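Last updated: November

I've had the Giltix grip safety kit for two months now and I like it, mostly. It's a force gauge, a 74-page binder of good practice, and a stack of laminated checklists for anyone running a small arm on a tabletop. The binder is the reason to buy it! Frerichs (who write it) put the rules in plain words: keep cables behind the arm, test finger force before every new object, write down who changed a speed limit and when.

The gauge is fine - a bit slow to zero, and the case latch is junk. For over $300 I wanted a better latch. I also skip checklist 5, which repeats most of the one before it, though I suppose an inspector would tell me off for that.

My favorite chapter is on food handling, where you start slow with the fingers wide open and set your height limit before you ever try a pickup. We do bread drills that way now, basket and all.

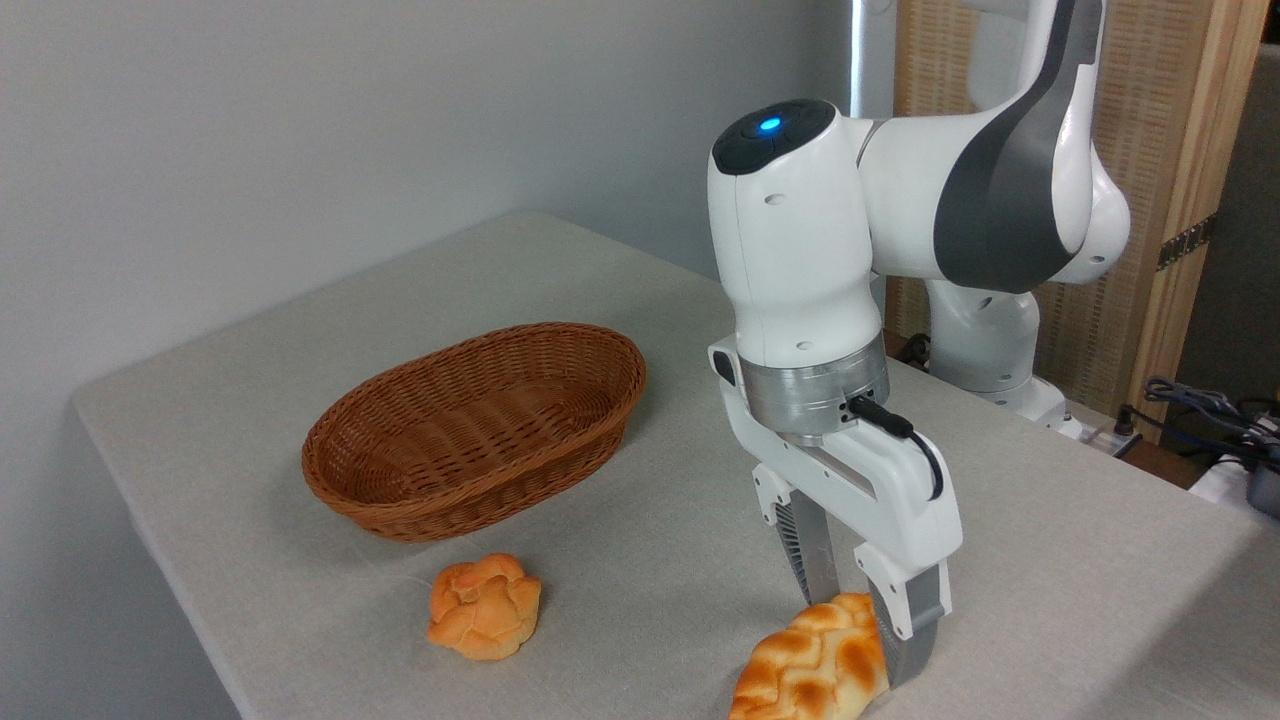 Clorholm: We use the same binder, but check your edition. Ours had the old speed table in it and Giltix mailed us the new pages for free when we asked.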